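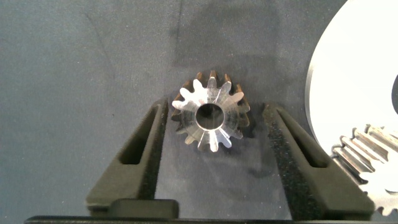
Hi everybody, and thanks for having me back at Irkstead! So, slide one. Who here went to the Brekke open day? OK, a few hands. For the rest of you – it was Friday, 06/09/2019, and I meant to stay 20 minutes and missed lunch.
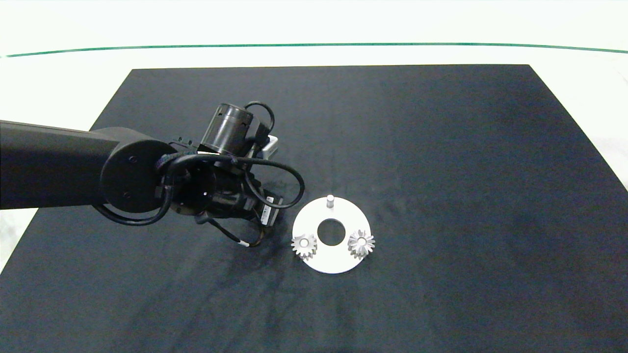 I went for the gear demo. Small metal gears, one arm, and Hjørdis Moen doing the talking. (Pause, ask who has picked gears by hand.) I did it for three years at Totden and my fingertips still remember!
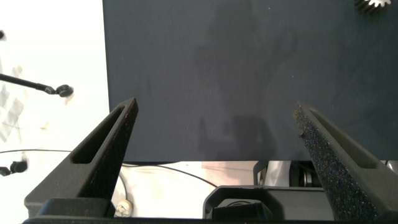 My big question for Hjørdis was grip pads – how often do you swap them? She said roughly 3426 picks, and then laughed, so take that how you like. Skip to the Skuseck quote if we're running late.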